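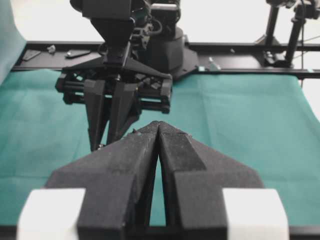 Minutes of the parts table meeting, Hatunora workshop, 27/03/2020

Present: Ekua Adjei, Edem Nartey, Abena Alhassan, Kwaku Frimpong and me, Thandeka Xaba, taking notes again (my handwriting is the only one we can all read, apparently!). We started late while Kwaku hunted for the kettle lead.

Last time's actions

Edem has rung Plaston about the drawer dividers and they can do them in two sizes. Abena has not done the labels yet - she's sorry, the label tape ran out halfway through the washers. Carried over.

Sorting the small parts

We spent most of the meeting on this one. Ekua wants everything sorted by job and Kwaku wants it sorted by type, and we went back and forth on it for ages. In the end we agreed on type, with six trays to begin with, and Ekua gets one shelf for jobs in progress.
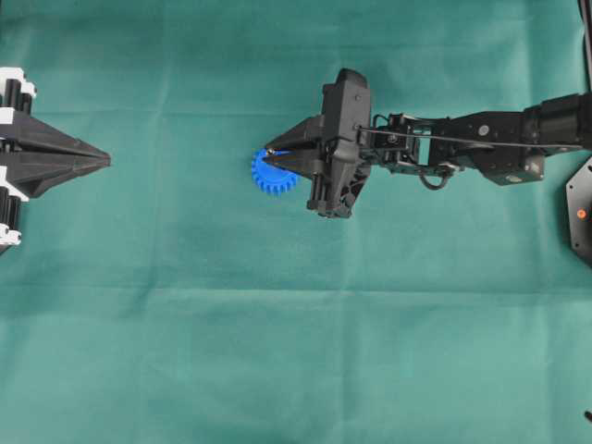 The table covering came up next. Abena asked if we could go back to the bare top, as she finds it easier to wipe down, but the rest of us like the cloth. A bright blue gear shows up beautifully on that green, and I'd much sooner spot one there than go crawling about under the bench for it. Kwaku did say the creases drive him mad - small things settle in the folds - so Edem will take it home and iron it. We're keeping the cloth for three months and then we'll see.

Gears from Aidoo

The new lot is due before our next meeting. Ekua will check them against the order and put any with rough teeth to one side. Please don't mix them in with the old ones until she's had a look!

Fixings

Kwaku would like all the hex keys kept in one place. Agreed, no arguments for once. He's putting up a rack by the door with two rows of hooks.

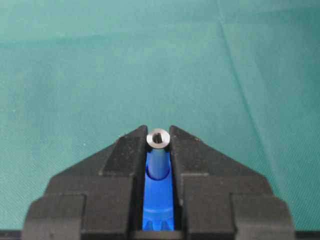 Where do parts go if we don't know what they belong to?

In the Rarkovix tin on the end shelf, with a scrap of paper saying who found them and when. Edem empties it every four weeks.

Any other business

Abena asked for a better lamp at the far end. I'll get prices. Edem still has the spare key and has promised to bring it back.

Next meeting at Ekua's bench, same time, and it's my turn to bring biscuits.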